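13/11/2022 — workshop notebook, Rudgate shed

Came in on a Sunday to get this down while it's fresh, because I know how the October entries went (three lines and a coffee ring). Good day yesterday at Midgate pond, long day too, and my shoulders are letting me know about it. The company gave everybody the time off again this fall and we had people from accounts up to their knees alongside people from the yard, which always does me good to see.

Silt and leaves

We worked from the footbridge end toward the outflow. The leaf layer comes off easily with the wide rakes, but under it the silt is heavy and black and it grabs your boots — Junaid lost one and had to be pulled out by the elbows, laughing the whole time. Total on the hanging scale was 908 pounds, leaves and silt together, all weighed drained. Last fall's sheet says 2000, but that was over two days and I'm fairly sure some of it was weighed with the water still in, so I wouldn't put the two side by side in the report.

Skimmers

Took both of the Bosholm skimmers. The long one is lovely on open water and hopeless in the reeds. I had the mesh off the short one this morning and there's a tear near the hoop, maybe as long as my thumb, so I've stitched it with the green line from the top drawer and put a dab of sealant over the knots. Leave it hanging till midweek please! The Worku handles are holding up much better than I expected, though the collar on one has started to slip and wants a new pin. Part number is 3833, and there should be 2 left in the tin. If there aren't, tell me and I'll order more with the gloves.

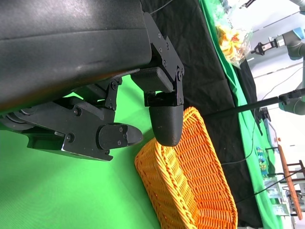

For next time

More buckets with lids. Bring the short ramp, because getting a full barrow up that bank is miserable and we all kept saying so. Somebody needs to ask the parks office if they'll drop the water level the evening before, as we lost most of the first hour waiting on it.

Junaid has the sign-in sheets and will type them up. I still have his spare boots in my trunk.

Waders are rinsed and hanging by the back door, except the large pair, which has a leak at the left knee that I haven't found yet.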